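Pavlow Team Shows Robot Arm Can Learn Brick Sorting From 213 Short Demonstrations

DRAKVILLE, Sunday, June 7, 2026 – A small research team at Pavlow has published the results of a project that many parents will wish had been finished years ago. The team taught a robot arm to pick up toy building bricks from a tabletop and put them away in bins by color, and it did so with far less teaching than the group had expected to need when the work began.

The project is called Clostell, and the idea behind it is a simple one, even if getting there took a good deal of patience and more than a little crawling under tables to find runaway bricks. Most robot learning of this kind starts with a person guiding the arm through a job again and again until there are enough recordings for the computer to learn from. The team had first planned to collect 2,000 of those recordings. With Clostell they used 213, and the robot went on to sort bricks it had never been shown, in arrangements it had never been given.

What changed was the choice of which recordings to make. In the usual way of working, a person sits down in the morning, sets out the bricks, and records until lunch. Many of those recordings end up looking very much alike, and the robot learns the easy parts of the job over and over. Clostell lets the robot try first. After each round of tries, the software looks back over the moments when the arm slowed down or wavered between two different movements, and it asks a person to show it just those moments. A full recording from start to finish is made only now and then, to keep the whole job tied together.

"We were spending our days teaching the robot things it already knew," said Ailbhe Nic Giolla, who leads the project. "I love this work dearly, but there are only so many times you can pick up a brick from the same corner of the same table before you start to wonder if there is a kinder way to do it. So we let the arm tell us where it was stuck, and we helped it there. It felt a lot more like teaching a person, and I think all of us enjoyed it more!"

The arm carries a small camera close to its two-finger gripper, so the view moves with the hand as it reaches. That is a great help when the fingers are closing on a brick, and a bit of a trial when the arm lifts away, as the rest of the table can slide right out of sight. See-through bricks gave the team the most trouble. Light passes through them, their edges fade against a pale bin, and one lying upside down looks very different from one with its studs facing up. A good share of the requests the software made in the early rounds had to do with these bricks, and the team was happy to see it find that weakness without being told to look for it.
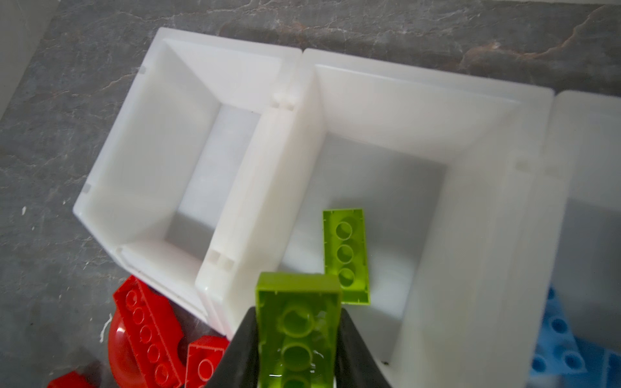
Lynch, which tried an early version of the method on its own packing bench in April, sent word that the savings in time were real but that the requests for help could come in bunches. Its staff would sometimes wait through a long quiet stretch and then be asked for one short demonstration after another, and they wondered whether the software could be taught to spread its questions out a little more evenly over the day.

The Pavlow team took that to heart. The version described in the new report saves up its requests and hands them over in sets, so that a person can sit down once, work through the whole set, and then go off and do something else. Ailbhe Nic Giolla said the change had no clear effect on how well the robot learned, though it did a great deal for the mood in the lab.

The sorting task itself was picked because it is easy to set up and surprisingly hard to do well. Bricks come in many shapes. Some are long and flat, some are curved and have no good flat side to hold, and they land every which way when they are tipped out. Side-by-side bins add another worry, as a brick let go a little too soon can catch on a rim or drop into the neighboring bin. The robot has to choose a brick, get a firm hold of it, carry it to the right bin, and open its fingers at the right place, and a small slip early on can spoil everything that comes after.

In the final round of testing, the team set up 11 new layouts that had not been used in training, with the bins moved and the bricks scattered by hand. The arm cleared the table in all but 3 of them. In each of those three, it left behind a brick that had come to rest tight against the side of a bin, where the fingers had no room to close around it. The report goes through these failures in some detail, and the team thinks that teaching the arm to nudge a brick out into the open before grasping it would be a sensible next step.

There are limits the team would like readers to keep in mind. All of the testing was done with one kind of arm, in one room, under steady indoor light. The method also still depends on a person who knows the job and has the time to answer when the robot asks. The group has not yet tried it on soft things such as cloth, or on jobs that need two arms working together – both of which are on the list for the coming year.

The full report is available on request from Pavlow, along with the 213 recordings and a plain-language guide to setting up the sorting task with ordinary bins and bricks. The team would be very glad to hear from schools, small workshops, and other research groups who would like to try the method for themselves, and most of all from anyone who finds a way to break it.

About Pavlow

Pavlow is a research group based in Drakville that studies how robots can learn everyday handling work from people. Its reports and recordings are shared free of charge for teaching and research.

Press contact: Clostell project desk, Pavlow, Drakville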